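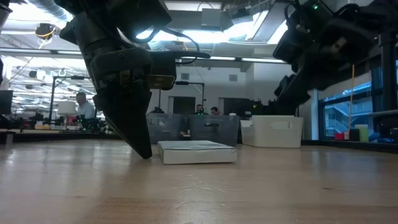
2 min read

Is it worth keeping the white boxes things come in?

Posted by Tillar, 11 February 2025

I share a long wooden table with other people at work and we've got open plastic bins at the back of it, a couple of cloudy grey ones and a white one with a handle hole. Into these go the small bits, and also every flat white cardboard box that anything has ever arrived in. I'm told they are "useful". I've yet to see it. Someone has now suggested buying proper drawer units from Culix at 480 for the set, and I don't believe that will fix anything either. Do people really reuse these boxes, or is it just a slower way of throwing them out?

Zewditu Degefa

I was on your side until I tried it. Keep the ones with a lid that shuts properly and bin the rest. Flat boxes are good inside an open bin because they stop small things sinking to the bottom, which is the real trouble with deep bins. Write on the end, never on the lid, or you'll be lifting the whole pile to read it.

I wouldn't trust see-through bins to do the labelling for you, by the way. Cloudy plastic shows you there is something in there and that's your lot.

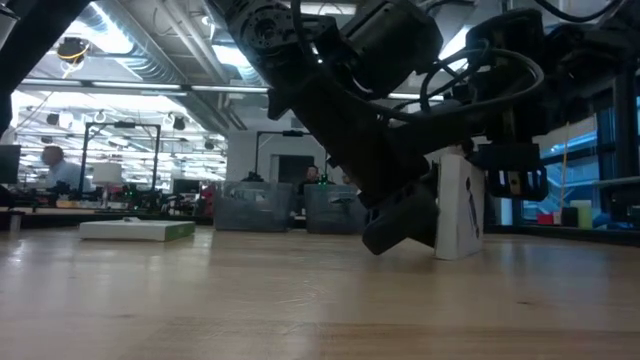
Standing boxes on their narrow end saves room but only if they're packed in tight. A single one stood up on a table gets knocked over, in my experience. And I'd want to know what those drawers are like after a year before paying that sort of money. We had a set at Verkamberg and the runners went in 18 months.

Gretsadik_fan

just chuck them. cardboard is free

Gebretsadik

Not sure I agree with either of the above. Some makers want the original box if you send a thing back, so check before you chuck. After that, yes, out. I kept 100 of them in a loft once and used 2. As for the drawers, you'll fill them with boxes.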